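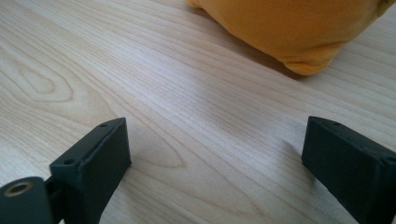
Stalmont storage plan promises tidy homes by December

November 26, 2019

Lundgren, the home goods chain, says it can cure household clutter in Stalmont with a monthly plan that starts next week. Shoppers have heard this sort of thing before.

For $55 a month, members of the Jondard plan get a set of plastic storage bins, a printed sorting guide and a home visit from a "space coach." The chain says families who stick with it can win back up to 9 hours a month now spent hunting for keys, shoes and toys.

Where that number comes from is hard to say. The store's leaflet points to a customer survey but gives no word on who was asked or how many answered. A request for the survey got a copy of the same leaflet.

The small print deserves a slow read. The bins stay the property of Lundgren for the first six months, and anyone who quits early has to send them back clean and pay for the pickup. The coach comes twice. After that, each visit costs extra, and the leaflet does not list the price.

A plain plastic bin is not hard to find, and it will hold a stuffed toy as well on the plan as off it.

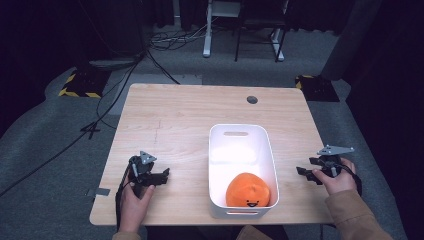
What members sign up for

The contract runs for a year and renews by itself unless the customer cancels in writing. Skultanero, the delivery firm handling the bins, says it has set aside two vans for the Stalmont launch. That does not sound like a company bracing for a rush.

Lundgren says the price will hold through December - it would not say what happens in January. Sign-up is at the store's front desk. Forms can be taken home first, and anyone tempted by the offer would do well to take one.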